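Search this site Go

Print this article | E-mail this article

The Building That Learned to Share

Diltarton | 31 January 2019

The old Conceição shoe works stood locked for so long that most people in Diltarton stopped noticing it. Walk past on a winter evening now and there are lamps in nearly every window, bikes in the hall and a smell of onions coming down the stairwell. I went for an hour and stayed until supper!

Ezequiel Aranda, the architect, led me up by the freight stairs, which still have their iron treads. The works now holds 50 rental apartments over four floors, 30 of them reserved for tenants on modest incomes, and you can't tell which are which from the corridor. Same doors, same oak handles, same deep window seats (I tried several).
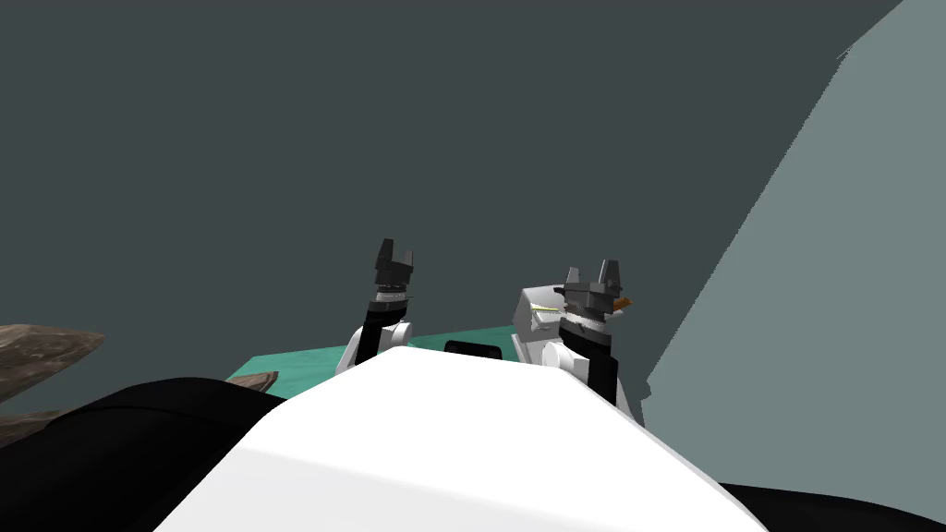 The window seats came out of a problem with the walls. They are very thick at the lower floors, and the first drawings simply boxed them in. Aranda hated that. "You pay for all that brick and then you hide it?" he said. So the team left the brick bare and set a bench into each opening, wide enough for a grown person to stretch out with a book. Every tenant I met brought theirs up before I could ask.

Then there's the kitchen on the second floor – the big one, with the long table from the cutting room. Tekstead, the developer, wanted a gym there. Tenants who had signed early asked for somewhere to cook together, and after a few loud meetings in October they got it. It seats 70 if people don't mind elbows.

Heating is still a sore point. The top floor runs warm, the north side doesn't, and the new valves are on back order. Eren, the firm handling repairs, has promised a fix before spring. Parking is tight too, though the bus stops right at the gate.

What I loved most was the roof. They kept the sawtooth skylights and put the laundry room under them, so folding sheets up there feels like sitting in a painter's studio. People linger. I saw a chess game going on top of a dryer.

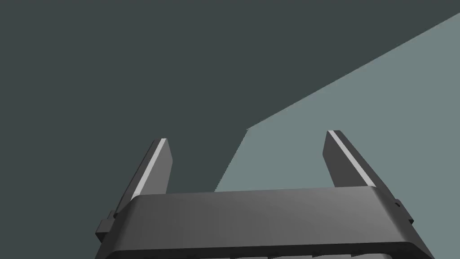
Robotic gripper, computer rendering.

Two apartments on the third floor are still open, both facing the canal. The leasing office is in the old gatehouse, left of the arch.

Contact us | Copyright 2019 | Back to top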